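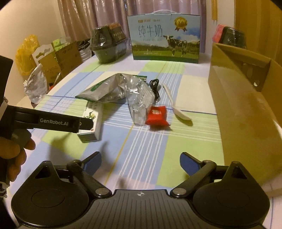

Fingertip pads on a hand-held gripper wear slowly, and most people leave them on too long. The set covered in this page is a pair of grippers used for recording table-clearing work, and the steps apply to any two-finger tool of the same layout, where each fingertip sits at the end of a black linkage arm held by a silver pivot screw. Soft, crinkly things such as foil bags and clear plastic bags are hard on the pads and are also the first things to slip when the pads are going off. If you are starting to miss small packets that you used to pick up cleanly, check the tips and the pivots before you change anything in the software.

Last updated June 15, 2021

What you need

A small screwdriver that fits the pivot screws properly
Lint-free cloth
Isopropyl alcohol
A replacement pair of fingertip pads (we buy ours from Cunha)
Medium-strength thread locker
A sheet of white paper
Your maintenance log

Allow about 30 minutes for one gripper. Do both hands in the same session if you can. A fresh pad on one side and an old one on the other feels odd to the operator, and the recordings will show it.

Before you start

Stop the recording in Cluvix and wait until the last file has closed. Unplug the gripper. Clear a space on the table and put the paper down to catch screws. Note the session number in the log -- we were at 687 when we last changed pads, and having that number made it easy to sort the older files from the newer ones.

Step 1: Check the pivots

Hold the body in one hand and try to wiggle each arm sideways with the other. There should be a faint movement and no click. If it clicks, the screw has backed off. Tighten it an eighth of a turn, then open and close the fingers by hand. The arm should still swing freely. If it drags, back the screw off slightly.

If a screw will not hold its setting, take it right out, clean the thread with alcohol, let it dry, and refit it with one small drop of thread locker. Keep the thread locker off the faces of the arm. It will creep into the joint and you will have to strip the whole thing to get it out.

Step 2: Remove the old pads

Lift one corner with a fingernail and peel slowly toward the tip. Don't use a blade. Wipe the bare fingertip with alcohol until the cloth comes away clean, then leave it for 3 minutes.

Step 3: Fit the new pads

Line up the lower edge first and press upward from there. Squeeze the fingers closed on a folded cloth and hold. The adhesive takes overnight to reach full strength, so we do this job at the end of the day.

Step 4: Check the alignment

Close the gripper slowly in front of a light. The two faces should meet along their whole length. A gap at the top usually means one arm is sitting proud on its pivot, so go back to Step 1.

Step 5: Reset the opening

New pads are thicker than worn ones and the closed position will have shifted. In Cluvix, open the gripper page, close the fingers gently and save that as zero. Then open them all the way and save the maximum. Ours reads 103 at full opening. Yours may differ, but write it down, and compare it next time.

Step 6: Test on real objects

Pick up a small packet, a plastic spoon and an empty foil bag, several times each. The spoon is the best test of alignment, as it will roll out of the fingers if the faces aren't parallel. The bag tells you more about grip.

Cleaning between changes

Wipe the pads with a damp cloth at the end of each day, and with alcohol once a week. Chip and biscuit bags leave a film of oil that you can feel before you can see it. Brindik sells a pad cleaner that does the same job, though we went back to plain alcohol after one bottle.

Spare screws are in the Zakumis parts tin, top drawer. Please write down what you take.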